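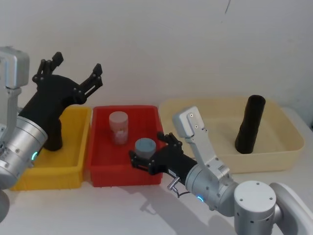
Sorting the button jar (and everything else in the sewing room)

Did this over a weekend, writing it up fast before I forget what worked. Mine was a jar, plus 2 cookie tins, plus a drawer I couldn't close. If yours is just a jar you'll be done by lunch.

What you need

Bins with low sides. Different colors if you can, so your hands learn which is which. Small zip bags. Index cards. A magnet. Needle and strong thread. Old toothbrush. Soft towel. Good lamp, or a window.

Skip the fancy divided cases for now. Bought one from Soreck before I'd sorted anything, compartments too small for coat buttons, too big for shirt ones. It holds beads now.

Step 1. Clear a table you won't need for supper

Really clear it. Light colored surface is best, dark buttons show up right away and the clear ones cast a little shadow. Towel down on the part where you pour, or they roll. They will roll anyway. Shut the door if you have a cat.

Step 2. Pour out a handful, not the lot

First time I dumped the whole jar. Bad idea, you keep pushing the same pile around. Two cups at a time tops. Finish that, then pour again.

Step 3. Magnet pass

Run the magnet over the pile. Gets you pins, needles, snaps, hooks and eyes, the odd screw. Do it before your fingers go in. Rusty pins go in an empty pill bottle with the cap on, then the trash.

Put a thin sock over the magnet. Pull the sock off inside out and it all comes with it.

Step 4. First sort, keep it coarse

Keep, give away, not a button. That's all. Don't start on colors yet, you'll be there till May.

Keep = you have two or more the same, or it's one you'd use alone (coat top button, bag closure, doll eyes).
Give away = fine but you'll never use it.
Not a button = beads, game peices, foreign coins, that washer from the faucet.

Chipped ones and cracked ones, out. A cracked button cuts thread. Not worth saving.

Step 5. Wash what you're keeping

Plastic: warm water, drop of dish soap, toothbrush, rinse, towel.
Shell: quick wipe with a damp cloth, no soaking.
Wood, leather, fabric covered: dry cloth only.
Metal: dry cloth, and dry it again after if any water got near it.

Not sure what it is? Tap it on your teeth. Shell and glass feel cold and click. Plastic is duller. (Wash first, obviously.)

Let them dry overnight. I bagged mine damp once and the metal shanks went green.

Step 6. Second sort, now by set

Matching ones together. Look at the back too, fronts lie. Count the holes, check the edge, check the size against each other. Two whites next to each other in daylight are hardly ever the same white.

Thread each set on a loop of strong thread, tie it off loose. Or sew to an index card if you want them flat. Write the number of buttons and the size on the card. Pencil is fine.

Step 7. Singles

By color, in zip bags. Five or six bags is plenty. White, black, brown, blues and greens together, reds and pinks together, weird ones. Don't go finer then that, you won't keep it up.

Step 8. Put it away so you can see it

I tried the Fikgate stacking jars and they look nice but the bottom one never gets opened. Shallow drawer works better. Cards standing up like a recipe box, bags laying flat behind. Label the front.

Shirt spares that come with new clothes: write what shirt on the little bag the day you buy it. You will not remember.

How long it takes

I had 1000 and change by the end, out of which 700 kept. Took me 40 minutes a batch with the radio on. Washing is extra.

What to do with the give aways

School art room, preschool (big ones only, over three years old), quilt guild swap table. I boxed mine up for the Mullmont thrift shop and they took the tins too.

Same method for zippers and elastic, by the way. Zippers by length then color, rubber band round the middle. Elastic, stretch it first, if it crackles toss it. Thread spools I haven't tackled yet, will add a part when I do.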